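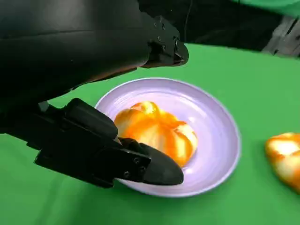

Student Services > Study Abroad > Before You Leave > Managing Medication Abroad

How to Travel With Prescription Medication During a Semester Abroad

By Ayantu Hadgu, Office of International Study
Updated August
9 shares | 9 comments

Students who take prescription medication should begin planning for their semester abroad as soon as they have been accepted into a program. A medication that is routine at home may be restricted, sold under a different name, or unavailable in the host country. The steps below apply to all students going to the Kiltberg and Derese centers, including those who take medication only from time to time, such as an inhaler or an allergy injector.

Step 1. Make a complete list

Write down every medication you take. Include the generic name, the brand name, the strength, the dose, and the condition for which it was prescribed. Ask your pharmacist for the generic name if it does not appear on the label. Brand names change from country to country, and a foreign pharmacist may not recognize the name you use at home.

Over-the-counter products belong on the list as well. Certain cold and sleep remedies contain ingredients that are controlled in other countries.

Step 2. Check the rules of every country on your route

Contact the embassy or consulate of the host country and ask in writing whether each item on your list may be brought in, in what quantity, and with what documents. Keep the reply. Stimulants, strong pain relievers, and some medications for anxiety are the most likely to require a permit.

Do the same for any country in which you will change planes, particularly if you must collect and recheck your luggage there. Students who plan to travel during the midterm break should check those destinations before leaving home. Several students last year found that a medication permitted in the host country was not permitted in the place they had chosen to visit for a long weekend.

If a permit is required, apply for it at least 60 days before departure. The International Study office cannot apply on your behalf, but staff will review your application before you send it.

Step 3. Meet with your prescriber

Schedule an appointment early in the summer. At that appointment, ask for the following:

- A signed letter on office letterhead that lists each medication, the dose, and the medical reason for it
- A copy of each prescription, using generic names
- Advice on adjusting your dosing times to the new time zone
- An alternative, if one of your medications cannot be brought into the host country

Do not stop or change a medication on your own in order to avoid a permit. If no suitable alternative exists, speak with your program adviser about a different location. Placement changes for medical reasons carry no fee if they are requested before the housing deadline.

Step 4. Arrange your supply

Most insurance plans limit the amount that can be dispensed at one time. Call your plan and ask for a vacation or travel override covering the full semester. Some plans approve the request by phone, while others need a form from the prescriber. Allow time for both.

If the full supply cannot be dispensed, you will need to see a local doctor after arrival. The center coordinator can make that appointment for you. Eyerusalem Gebretsadik, coordinator at Kiltberg, asks that students write to her before they leave home so that the first visit takes place while they still have medication on hand.

Do not plan to have medication mailed to you. Many countries prohibit it, and packages may be held at customs or destroyed.

Step 5. Pack correctly

Keep all medication in its original labeled containers. Carry it in your hand luggage together with the prescriber's letter, and place a second copy of the letter in your checked bag. Weekly pill organizers may be packed empty and filled after arrival.

Liquid medication may exceed the usual limit for carry-on liquids, but it must be declared at the security checkpoint. For medication that must be kept cool, ask your airline about its policy on gel packs. Flight crews are not generally able to store medication in the aircraft refrigerator. Needles and syringes should be packed with the medication they are used for and should be mentioned in the letter.

Step 6. Complete your Skomeck health form

The Skomeck form is available in the student portal. It asks for your medication list, your prescriber's contact information, and the name of a person to call in an emergency. Only the center coordinator and the on-call nurse can see your answers. Disclosure does not affect your admission to the program.

Upload your embassy reply and any permit in the same place. Files must be in PDF format and no larger than 3000 KB.

Step 7. After you arrive

Store your medication in your room, out of sight, and lock it away if you share housing. Never give or sell any of it to another student. In many countries this is a serious offense, and the university cannot intervene in a criminal case.

Check your remaining supply at the end of each month. If medication is lost or stolen, report the loss to the local police and to your center coordinator on the same day. The police report will be needed for a replacement and for any claim under the Indix travel policy included in your program fee. Routine refills are not covered by that policy, so keep your pharmacy receipts and send them to your regular insurer when you return.

Questions about this page may be sent to the Office of International Study through the student portal. Questions about a particular drug or dose should go to your prescriber or pharmacist.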